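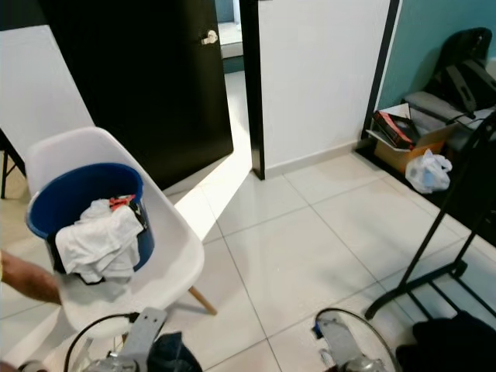 N° 86 – page 2

Le seau, la chaise et le chiffon : on fait le ménage !

Tu as déjà regardé un seau, mais vraiment regardé ? Moi, avant de travailler pour ce magazine, jamais. Le mien est bleu, en plastique, un peu comme celui de la photo, posé sur la chaise blanche avec son chiffon blanc tout froissé qui pend sur le bord. Je vais te raconter pourquoi c'est un drôlement bon outil.

Commence par le haut. Le bord d'un seau est presque toujours arrondi, et j'adore ce détail ! Un bord replié ou épaissi, c'est beaucoup plus solide qu'un bord tout mince. Prends une feuille de papier : à plat, elle se tord. Roule un peu le côté et elle tient mieux. En plus, ça ne coupe pas les doigts.

Et la forme ? Beaucoup de seaux sont plus larges en haut qu'en bas. Comme ça on peut les ranger les uns dans les autres (essaie avec des gobelets, tu vas voir). Au magasin, une pile de seaux prend à peine plus de place qu'un grand seau tout seul.

Passons au chiffon. Un tissu, c'est plein de fils croisés, avec plein de petits trous entre les fils. L'eau adore les petits trous, elle grimpe dedans toute seule ! Ça s'appelle la capillarité. C'est un mot un peu long, je sais, je l'ai écrit trois fois de travers avant d'y arriver.

L'expérience de la page
Il te faut deux verres, de l'eau et une bande de vieux torchon. Remplis un verre, laisse l'autre vide, et mets-les côte à côte. Trempe un bout de la bande dans l'eau et laisse pendre l'autre bout dans le verre vide. Va goûter, reviens... l'eau voyage ! Si rien ne bouge, mouille toute la bande et recommence.

Pourquoi poser le seau sur une chaise ? Chez moi je le fais tout le temps, mon dos me dit merci. Mais attention, un seau plein, c'est lourd : un litre d'eau pèse déjà un kilo. Alors sur une chaise, on n'en met qu'un fond, et on choisit une chaise à coque en plastique lisse. S'il y a des gouttes, un coup de chiffon et c'est fini. Sur un fauteuil en tissu, hum, souviens-toi des petits trous !

Le carrelage, c'est pareil : l'eau reste dessus et on l'essuie. Par contre, ça glisse. Quand je lave le mien, j'ouvre la porte pour que l'air passe, et je file lire dans une autre pièce le temps que ça sèche.

Envoie-nous le dessin de ton expérience avant le 27 septembre. Les plus rigolos seront publiés dans le numéro d'octobre. La suite du dossier, sur les éponges, est page 3.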